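**Wi-Fi drops every evening, upstairs office – still open**

Hi Radoslava, me again! Picking this up where we left it, with the stuff you asked me to try.
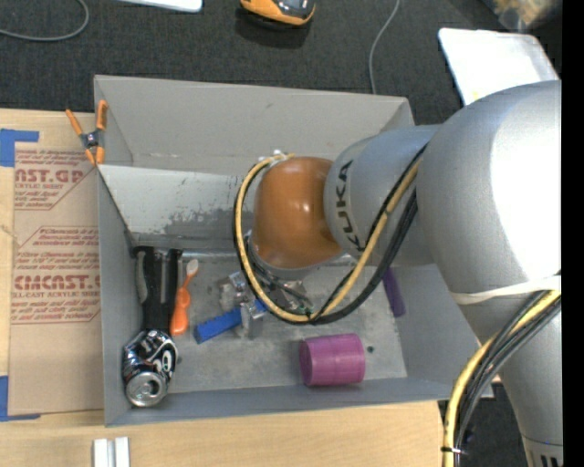 So I moved the Lundeck router off the bottom shelf like you said, and the signal upstairs is much better – four bars at my desk (it used to be one on a good day). But it still drops! Last night it went at dinner time, came back after 90 seconds, then did it again three times before bed.

Things I've done so far:

- Restarted the router and the modem, modem first
- Installed the update from the admin page
- Changed the channel from auto to 11
- Swapped the cable between the two boxes

The log is full of "lease renewal failed" lines, always with code 132 at the end. Norbert Havlíček on your phone line thought it might be the modem and not the router, and he wanted me to run a laptop straight off the modem for an evening. I'll do that tonight.

One question while I'm at it – do I need to set the lease time back to 3000 first, or leave it alone?

Thanks so much for sticking with this!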